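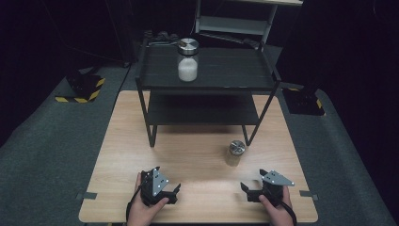
Hand-Guided Teaching: Shelf and Jar Tasks

Photos from the Clerkano teaching room, July 26, 2021

Clerkano is the part of the Fikivbridge project that deals with showing a robot a task by hand. A person holds a pair of grippers, one in each hand, and does the job the way the robot is supposed to do it later. The movement of both grippers is recorded along with the camera views. No robot arm is needed at this stage.

The tasks on this page belong to the kitchen set. Most of them involve moving a container between a table and a small shelf, or opening and closing a lid. There are 21 tasks in the set, and each one is shown 200 times by several different people. Rasa Strazds wrote the task list and trains the new operators.

Table and stand

The two-tier black stand is used for all of the "put on shelf" and "take from shelf" tasks. The large clear jar with the white contents is on the upper shelf, and the small jar with the round metal lid is on the table. Gray tape is stuck to the left and right edges of the tabletop.

Operators hold the grippers over the front edge with the jaws open and facing each other. That is the rest position. Every recording starts and ends there. New operators tend to skip the return at the end, and those recordings have to be done over.

Each gripper has its own cable. Keep both cables on your side of the table and check them before you reach for the upper shelf.

View from the gripper
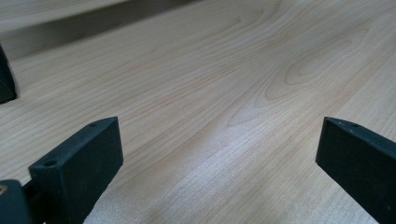

Photo: Fikivbridge / Clerkano teaching room

The two black fingers with bare wood between them, as recorded by the camera on the gripper. The fingertips stay in view at the bottom, so the space between them can be checked at any point in a recording. Light reflecting off the tabletop shows up as a pale patch in the gap.

When we review a recording, we look at this view first. If an object is hidden behind a finger at the moment of closing, the reviewer marks the recording and it goes to a second person.

Recordings so far

The kitchen set stood at 2,207 accepted recordings when this page was put together. Lid tasks are behind the others and will get most of the table time until October. The workshop set, planned with Ramanauskas, will have its own gallery page.

Operators who want to book a session should write to Rasa Strazds. First sessions are limited to 4 tasks.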